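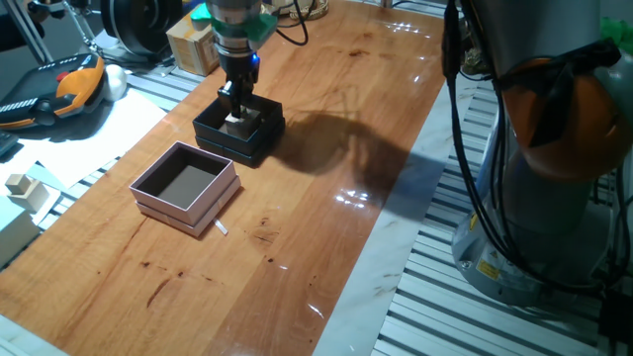
Cube in the dark box, fixed cam. Pink box is the other target.

August, 3.40 pm

Box choice runs, contd. Question is still whether the policy picks the box from the instruction or just goes wherever the demos went most. Helmy set has far more dark box than pink, so a good score on dark tells us nothing by itself.

Changed since last entry:
— swapped to the Plinen checkpoint, same 90 demos, trained with the colour jitter turned down
— wrist speed capped on the last bit of the descent
— lights left alone. Glare on the varnish is ugly near the top end of the table but it's in all the training data so it stays

Did 34 trials before lunch, boxes shuffled between them, instruction drawn from Gillespie's list. 5 failures. 4 were wrong box, all of them asked for pink and got dark. The other was a cube caught on the rim, which I'm putting down to calibration and not to the policy. Reset the offset after, no repeats yet.

So the bias is real and it only goes one way. Dark requests never went to pink. Gillespie Ritchie thinks it's the pink washing out against the reflections, I think it's plain old imbalance. Could be both. Easy to seperate: put the pink box at the dull end of the table and the dark one in the glare, rerun same list. If the errors stay with pink it's the data.

Scoring note, becuase we keep arguing about it: a trial counts when the cube is let go inside the named box. Hovering over the right one doesn't count. Ustura script logs gripper open as success no matter where it is, so don't trust the auto column, go by the video.

Watch the shadow too. The arm throws a big one across the wood on the right of the dark box. Haven't tried a box sitting in it.

To do
swap positions, full list again
rebalance by dropping dark demos (not by adding pink, want to see the small set first)
ask Duvatska if the older logs kept the instruction string
fix the offset file name, there are two now and I loaded the wrong one once already

Stopping here, back on it after the meeting.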